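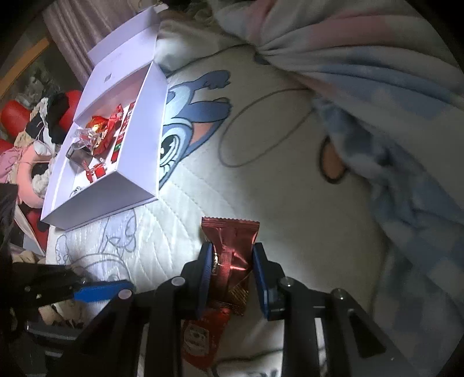

Step 2: Sort the sweets from the keepsakes

By now the box should be open on the bed, lid back, next to whatever clothes you were meant to put away first. Take out everything in a wrapper. Anything foil, crimped or suspiciously shiny counts as food until proven otherwise, and it goes on the bedspread in a heap of its own.

What stays behind is the proper stuff: cards, charms, little ornaments with ribbon on. Mine also had a bit of clear plastic that I have moved house with 2 times. Bin yours. I kept mine.

Step 3: Check the dates

Turn each packet over and look along the crimped end. Boiled sweets go on for ages, but chocolate over 12 months old turns pale and tastes of drawer. Mathias Riedl will tell you it's fine. Mathias once ate a 4-year-old nougat and spent the evening being very quiet.

Step 4: Put it back

Cards flat at the bottom, then ornaments, then metal bits in a twist of tissue so they don't scratch. Sweets don't go back in at all – find them a tin in the kitchen, or sit on the bed and deal with them there. Shake the crumbs off the cover afterwards.

Then the clothes, I suppose.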